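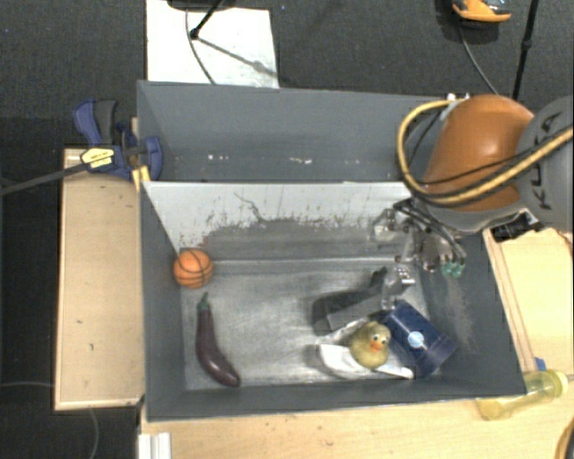 Two-compartment bin, gray, on a wooden tabletop. Small items in the front compartment.

Nurkitz 2817 Divided Bin
Manufacturer: Wutard
Item no. 2817
Category: Storage and sorting / Open bins

Product description
The Nurkitz 2817 is an open-top rectangular bin with a fixed divider. The divider separates a smaller rear compartment from a larger front compartment. Both are accessed from above. The bin is intended for tabletop sorting, temporary holding of mixed small items, and storage of play items such as balls, toy animals and play food. It is supplied without a lid.

The front compartment is sized for items that do not stack well. Round and curved items can lie on the floor of the bin in a single layer and be picked out individually. The rear compartment can be kept clear for sorted items or used for a second category.

Specifications
Form: rectangular, open top
Compartments: 2, unequal
Divider: fixed, full width
Color: gray
Lid: not available for this model
Maximum load, evenly distributed: 8 kg
Use: indoor, on a flat level surface
Units per pallet: 100

Surface and wear
The 2817 has a coated interior. Hard items dragged across the floor will leave scuffs and streaks. The divider takes the most contact in daily use and will show scratches and flaking before the outer walls do. Marks of this type are cosmetic and are not covered by the warranty. Bins with flaking on the divider should not be used for unwrapped food.

For users who need to limit wear, the Nygård floor mat (item no. 2649) covers the front compartment only. The mat lies loose and is removed for cleaning. No mat is offered for the rear compartment.

Cleaning
Empty both compartments. Wipe with a damp cloth and a mild detergent, working from the divider outward. Dry before refilling. Do not use scouring pads, wire brushes or solvent cleaners. Do not put the bin in a dishwasher.

Loose flakes can be removed with a soft brush before wiping. Do not sand the divider. Sanding widens the bare area and leaves an edge that lifts faster.

Placement
Place the bin with its full base on the table. The long wall of the front compartment should face the user. On finished wood, lift the bin to move it. Do not carry the bin by the divider.

Ordering
The 2817 is sold singly or by the pallet. Mat 2649 is ordered separately. Both items ship from the Niladport warehouse. Orders received before noon are packed the same day. Replacement dividers are not stocked.

Returns are accepted for unused bins in the original packaging. Transport damage must be reported with the item number and a photo of the affected wall.

Related items
2649 Nygård floor mat, front compartment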